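Starting Tomatoes and Peppers from Seed Indoors

Guidance for home gardeners, issued by the Stemerska Garden Advisory Service
Last reviewed: 17/06/2022

Gardeners in regions with a short growing season are advised to start tomatoes and peppers indoors. Both crops need a long period of warmth before they bear fruit, and seed sown directly in the ground seldom matures before the first fall frost.

When to sow

Sow tomatoes six to eight weeks before the last expected frost. Peppers grow more slowly and should be given eight to ten weeks. Seed may be ordered as early as December, when most suppliers publish their lists, but sowing too early produces tall, weak plants that do not transplant well.

Materials

Seed-starting mix, without added fertilizer
Cell trays or small pots with drainage holes
A solid tray to hold water underneath
A clear cover or plastic wrap
Plant labels and a waterproof pen

Used trays should be washed in warm soapy water, rinsed, and dried before filling. Garden soil must not be used, as it packs down in small containers and may carry disease.

Sowing

1. Moisten the mix in a bucket until it holds together when squeezed but does not drip.
2. Fill each cell to just below the rim and tap the tray once to settle the mix.
3. Place two seeds in each cell at a depth of one quarter inch.
4. Cover the seeds, press lightly, and label each row with the variety and the date.
5. Fit the cover and move the tray to a warm place, out of direct sun.

Tomato seedlings generally appear in 7 to 10 days. Peppers may require up to 19 days, and a tray should not be discarded before then. In the service's spring trial, 1336 seeds of the varieties Tekik and Machala were sown, and 843 had sprouted by the first count. Most of the remainder were peppers of the variety Machala, which continued to come up during the following week.

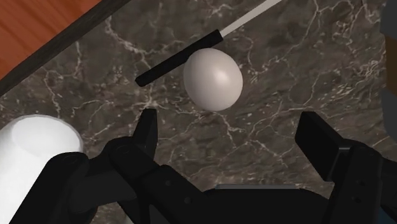

When should the cover be removed?
Remove it as soon as the first seedlings break the surface. Air that stays damp after that point encourages damping-off, a disease that causes young stems to collapse at the soil line.

Light and water

Seedlings need 14 to 16 hours of light each day. A south-facing window is seldom enough in late winter, and a simple shop light hung two to three inches above the leaves is recommended. Raise the light as the plants grow.

Water from below by pouring into the solid tray. Pour off whatever has not been taken up after half an hour. Let the surface of the mix dry slightly between waterings.

Thinning and potting up

When the first true leaves have opened, cut the weaker seedling in each cell at soil level with small scissors. Pulling it out may disturb the roots of the one that is to remain. Move the seedlings to four-inch pots once they have two sets of true leaves. Tomatoes may be set deeper than before, up to the lowest leaves. Peppers should be kept at the same depth.

Hardening off

Begin one week before planting out. Set the pots in a sheltered, shaded spot for an hour or two on the first day, then lengthen the time and add sun gradually. Bring the plants in if the night temperature is expected to fall below 50°F.

Further guidance on spacing and staking is given in the service's leaflet on the bush tomato Jesska, prepared by Štěpánka Pešek and Dušan Hubáček.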